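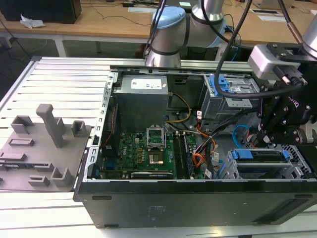
Chapter 4
Memory and the Cost of Waiting

Learning goals
After reading this chapter you should be able to define latency and bandwidth, explain why a computer keeps several kinds of memory, and compute the average access time of a two-level system.

4.1 The gap between processor and memory

A processor does useful work only when its data has arrived. Early machines could fetch a value from main memory in about the time it took to add two numbers, and programmers could treat all of memory as equally close. Processor speed then grew much faster than memory speed. On a present-day desktop machine, a read from main memory may cost the processor more than 50 nanoseconds, during which it could have carried out a long run of simple instructions.

Two measures describe the problem. Latency is the time between a request and the arrival of the first byte. Bandwidth is the number of bytes delivered per second once the transfer is under way. The two are often confused. Adding a second memory channel raises bandwidth but does little for latency — a wider road does not shorten the trip.

4.2 Locality

Programs do not touch memory at random. A value used once is likely to be used again soon (temporal locality), and its neighbors are likely to be used as well (spatial locality). A small, fast memory placed close to the processor can therefore serve most requests. This small memory is called a cache. A request found in the cache is a hit; any other request is a miss.

Let h be the hit rate, c the time to check the cache, and m the added time to reach main memory. The average access time is

t = c + (1 − h) × m

Consider the Fiadzo trace, used throughout this book. It records 3,595 reads made by a small sorting program, of which 59 miss the cache. The miss rate is 59 / 3,595, or 0.0164. With c = 1 nanosecond and m = 50 nanoseconds, the average access time is 1.82 nanoseconds. Even at this low miss rate, the misses account for close to half of the total.

The formula assumes that each miss is handled before the next request begins. Many processors relax this rule, and Section 4.4 gives the corrected form. Section 4.3 first takes up the question of where in the cache a block may be placed.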